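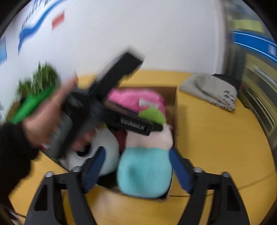
Fibre Release from Polyester Pile Fabrics in Domestic Washing

Module project report, Textile Technology, second year
Kirness College, November 2024

Summary

Pile fabrics made from polyester are used for blankets, dressing gowns, cushion covers and soft toys. They are washed at home, often on gentle programmes, and part of the pile is lost to the drain. The project measured how much fibre was released from three pile fabrics and one flat woven control over seven successive washes each, giving 28 washes in all. Filters caught a total of 2,119 mg of dry fibre. More than half came from the long-pile fabric. Release was highest in the first wash for every fabric and had largely levelled out by the fifth. Cut edges had a larger effect than we had expected and are discussed separately.

1. Background

A pile fabric has a ground structure, either knitted or woven, with fibres or yarn ends standing up from it. In a cut pile the ends are free. The fibres are held by friction and by the tightness of the ground, sometimes with a coating on the back. Any fibre that is poorly held can be pulled out by rubbing. Fibres can also break part of the way along, which leaves a shorter stub in the fabric and sends a fragment into the water.

Loose fibre is also present in new fabric from the start. After the pile is cut it is usually sheared to an even height, and the offcuts are removed by brushing and suction. Removal is never complete. Much of what is collected in a first wash is therefore likely to be left over from manufacture, and should be kept apart from wear caused by the washing itself. The two cannot be fully separated with the equipment available to us, but washing the same panel several times gives some indication.

Published work on textile fibre release has concentrated on clothing, and fleece jackets in particular. We found less on furnishing and toy fabrics, although these have longer pile as a rule. Results from different laboratories are difficult to compare directly. Filter pore size, load and water volume all differ, and some authors report mass while others report number of fibres. We chose mass.

2. Aims

The project set out to compare fibre release between pile types under one fixed programme, to find how release changed over repeated washes, and to check whether edge finish had a measurable effect. Tumble drying was left out of the work. So was any attempt to follow what happens to fibres after they leave the machine.

3. Materials

Fabric A was a long-pile knitted polyester with a shaggy surface. Fabric B was a short-pile knitted polyester of the kind sold as velboa. Fabric C was a double-sided brushed fleece. Fabric D, the control, was a plain woven polyester lining with no raised surface.

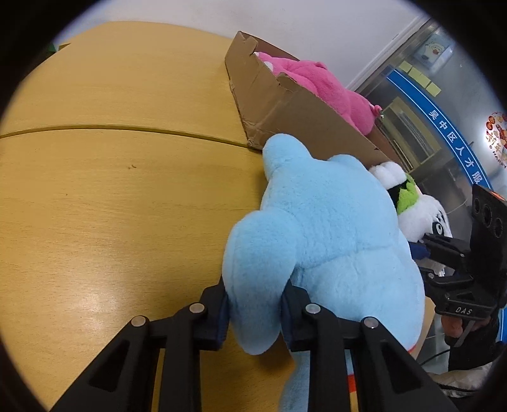
All four were bought by the metre from Norðdahl Fabrics, from rolls in current stock. The supplier could not say how long the rolls had been stored or whether the pile had been given an anti-static finish. Colours were chosen to be pale for A and C and dark for B and D, so that cross-contamination would show up on the filters. Fabrics A and B had a knitted ground with no visible back coating.

The detergent was Eledell liquid for delicates, from a single bottle. A liquid was preferred to a powder in view of the insoluble matter in some powders, which would be retained on the filter and weighed as if it were fibre. No softener was used.

Filters were nylon mesh discs supplied by Zokia. The same batch was used throughout.

4. Method

4.1 Panel preparation

Square panels of equal size were cut from each fabric with a rotary cutter, avoiding the selvedge. Edges were turned twice and sewn with polyester thread. Each panel was then gone over once with a lint roller on both sides and bagged. Additional panels of Fabric B were left with raw edges for the edge test described in 4.4.

4.2 Washing

A front-loading machine in the college textile workshop was used for all washes. The programme was the synthetics cycle at thirty degrees with the spin set to 800 rpm. Before each change of fabric the machine was run empty twice, with the discharge from the second run filtered and checked. The rubber door seal was wiped by hand with a damp cloth and the cloth inspected under a lamp.

Panels were washed one fabric at a time. The load for each fabric was made up to the same dry mass, which meant more panels of D than of A. Panels were line dried indoors between washes under a cotton sheet.

4.3 Collection and weighing

The drain hose was led into a lidded tub. After the final spin the contents were stirred and passed through a mesh disc held in a flanged pipe. Where the disc became blocked it was changed and both discs were treated as one sample. The tub was rinsed three times and the rinsings passed through the same disc.

Discs were dried in an oven overnight, cooled in a desiccator and weighed. Each had been weighed in the same way before use. A blank disc went through the full procedure with clean water for each fabric, and the change in mass of the blank was subtracted from the result.

From each first wash a separate sample of 2,000 ml was taken from the tub before filtering and passed through a finer paper, to estimate how much short fibre was going through the mesh. The fibre on the paper was scaled up to the full volume and is reported in 5.3. It has not been added to the main total.

4.4 Edge test

Raw-edged panels of Fabric B were washed once under the same conditions and with the same dry mass. Only one replicate was possible in the time. This wash is not included in the main set.

5. Results

5.1 Release by fabric

Fabric A released the most fibre in every wash and accounted for more than half of the overall total. Fabric C was second. Fabric B, despite having a cut pile, released less than the fleece. Fabric D released a small amount in the first wash and very little afterwards, and in its last two washes the corrected mass was close to the resolution of the balance.

5.2 Change over successive washes

All fabrics showed a steep fall between the first and second wash. For A and C the fall continued more slowly until the fifth wash, after which the values varied up and down with no clear trend. Fabric B reached its steady level earlier, by the third wash.

The fourth wash of Fabric C gave a value higher than the third. The filter from that wash held several dark fibres that did not match the fabric. They were removed with tweezers under magnification and the disc was reweighed, which brought the value down but not fully into line. We have kept the corrected value in the data.

5.3 Fine fraction

Paper filters showed that the mesh let some fibre through in every case. The proportion was greatest for the fleece, where the brushed surface consists of broken filaments of many different lengths. It was smallest for Fabric A. The main results therefore understate release from C compared with A, although not by enough to change the order.

5.4 Edges

Raw-edged panels of Fabric B released more than twice the mass of hemmed panels in the first wash. Under the microscope the additional material included whole tufts and short lengths of ground yarn, neither of which appeared on the filters from hemmed panels.

6. Discussion

Pile length alone does not explain the order A, C, B, D. Fabric B has longer surface fibres than C, but they are anchored in a tight ground and have been cut cleanly. The fleece surface is made by pulling filaments out of the yarn with wire brushes until they break, so weakly held fragments are part of its structure. The same explanation fits the large fine fraction found in 5.3.

The levelling out after the first few washes agrees with the view that early release is mostly manufacturing debris. If so, a rinse and extraction stage at the mill would reduce the amount reaching household drains. We have no cost figures for such a stage and cannot say whether it would be practical.

For finished goods, the edge result may matter less than it seems. Raw edges in cushions and toys are normally enclosed within the seam. They still lie against the filling and can work through a loose seam, and items with an open stitch line after repair would behave more like the raw panels. Testing made-up articles would settle the question. Flat panels also move differently in the drum from a stuffed article, which floats at first and takes up water slowly.

Sources of error were mainly in collection. A certain amount of water stays in the sump of the machine after draining, and fibre left there is carried over to the next wash. Running the machine empty between fabrics dealt with carry-over from one fabric to another, but did nothing for carry-over between washes of the same fabric. The effect is to smooth the curves slightly. Detergent residue on the discs was checked with the blanks only in clean water, and a blank with detergent would have been better.

7. Further work

The main gap is replication. Each fabric was represented by a single series, so no statistical treatment has been attempted. A second series on Fabrics A and C is booked in the workshop for December, using a blank with detergent and draining the sump by hand through the service hatch after every wash. If machine time allows, a set of stuffed cushions in Fabric B will be included, sewn with two different stitch lengths.

Raw weighings, blank corrections and micrographs are in the project folder held by the department.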